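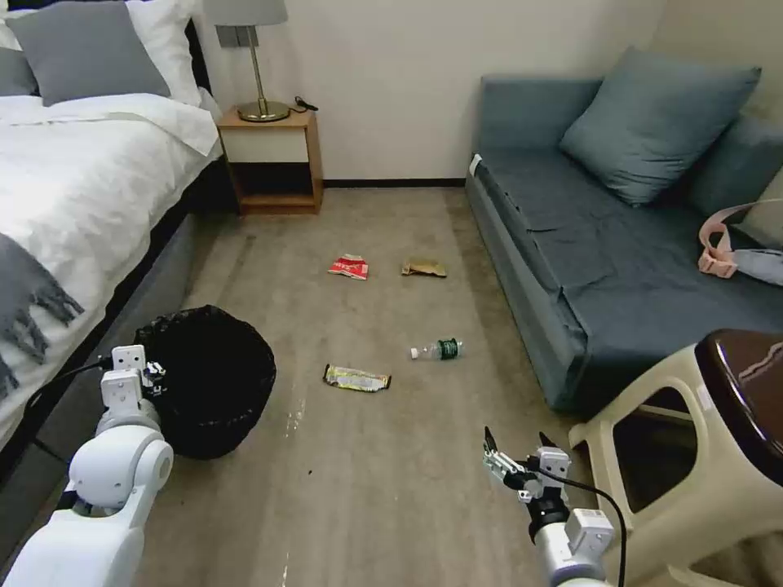

The bedroom at Preddale, bottle and wrappers on the carpet.

The Stop

Marleny Pacheco pressed the red button at the end of the morning and the left arm stopped. The right arm went on.

It did not go far. It finished the reach it had begun, closed its fingers on nothing, and came back up level with the seat of the sofa. Then it stopped too. She stood in the doorway with her thumb still on the button and her other hand on the door frame. She had been about to step in and straighten the blanket.

"Did you see that?" she said.

Tadeo Paredes was at the desk in the hall, eating a pear. He had not seen it. He looked at the log and said both arms were showing as stopped.

"They are now," she said.

They ran it again. Litter down, bin by the bed, nobody past the door. The job was as dull as any they had: pick up the rubbish, put it in the bin, leave the furniture alone. Gendine had paid for nearly 200 runs of it and Marleny had sat through most of them.
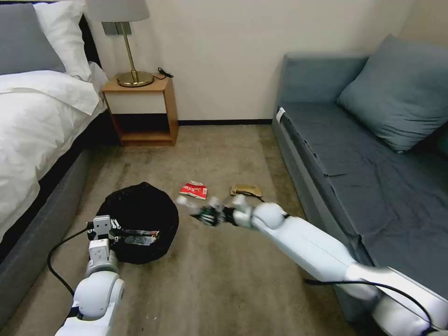 She let it work for a while before she pressed. The left arm froze where it was. The right arm carried on towards the sofa, quite smoothly, and Tadeo said a word he did not usually say at work.

He timed it on the third try. The left arm took 7 milliseconds to answer the button. The right took 700.

"It's a delay," he said. "It isn't ignoring you."

"If my hand's in there, what's the difference?"

He put the pear down and rang Wendell Ambrose, who had wired the arms. Wendell drove over from Arruda with his coat on over his slippers. He asked them to set the floor out as it had been the first time, and they did, down to the bottle. He watched one run without speaking. Then he asked Marleny to press the button, and he watched the right arm.
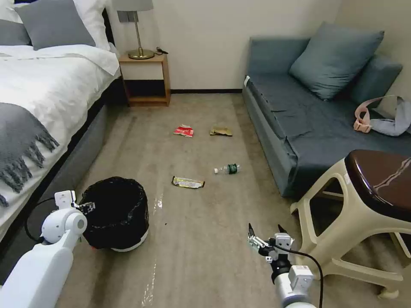 "Why would one arm get the signal late?"

"It's getting it from the wrong place. The left is wired straight to the button. The right is waiting for the computer to pass it on."

"Who set it up like that?" Tadeo asked.

Wendell looked at the cable for some time. "I did," he said. "We swapped the right arm in September and I was a connector short. I put it through the computer for the afternoon."

Marleny thought about the afternoons since September. She had been in that room every day. She had knelt on the carpet between runs with the power on and the button pressed, picking up what the arms had dropped, because the button was what made it safe to do.

"Take it apart," she said. "I'll write it down." 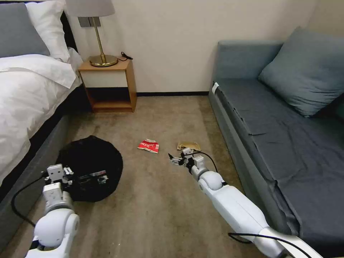 PART TWO: THE REPORT

She wrote it at the kitchen table and kept it short. What the button was meant to do, what it did, how long it had been doing it. She left Wendell's name in, and he read it and said that was right.

Telma Alarcón telephoned from Gendine the next day. She asked whether anyone had been hurt.

"No," said Marleny.

"Then could we call it an observation?"

"It's a fault. I've called it a fault."

There was a pause, and the sound of typing. Telma asked how long the repair would take. Marleny said the connector had cost less than lunch and was already in, but she wanted 400 presses of the button on each arm, timed, before anyone went past the door.

Tadeo did the pressing. It took him until dark. Marleny sat beside him in the hall and wrote down every number, and when he had finished she went in and switched the arms off at the wall before she bent to pick up the bottle.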